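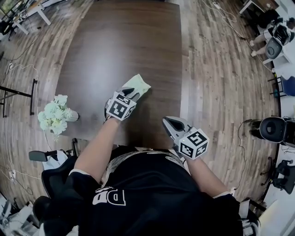 *Un paño verde claro sobre una mesa marrón oscuro.*

## Tema 5: la citología sin sustos

Antes de nada, una confesión: la primera vez que preparé esta clase me salieron ochenta diapositivas y nadie llegó despierto al final, así que este año os dejo apuntes cortos y hablamos más.

Lo que tenéis que saber explicar a una paciente:

- Qué se recoge: células del cuello del útero, con cepillo o espátula.
- Cuánto dura: la toma es breve, aunque la consulta entera lleva más.
- Qué se nota: presión, a veces un pinchazo. **No digáis "no duele nada"**, por favor.
- Qué puede pasar después: un ligero manchado ese mismo día.

Repasad también la diferencia entre citología y prueba del VPH - cae siempre y siempre se confunde. La primera busca células alteradas; la segunda, el virus.
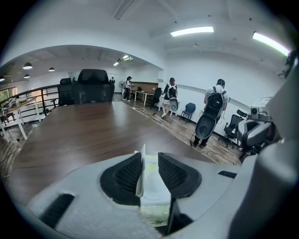 *Drasness, septiembre*

Añado lo que salió en el debate. Nathalie Grewal preguntó qué hacer si la paciente pide parar. Pues parar, retirar el espéculo con calma y preguntar si quiere seguir, cambiar de postura o volver otro día (¡y apuntarlo en la historia!). Rodel Dizon propuso ofrecer un espéculo más pequeño desde el principio a quien haya tenido malas experiencias, y me parece estupendo.

Para el trabajo escrito: 500 palabras, en vuestras propias palabras, como si se lo contarais a una prima. Leed antes el caso 793 del cuaderno de prácticas, sobre todo la parte de la anamnesis. Los grupos son de cinco personas y Barnabás Vincze recoge las listas.

Las dudas sobre menopausia y sequedad las dejo para el tema siguiente, que ahí hay mucha tela - traed preguntas.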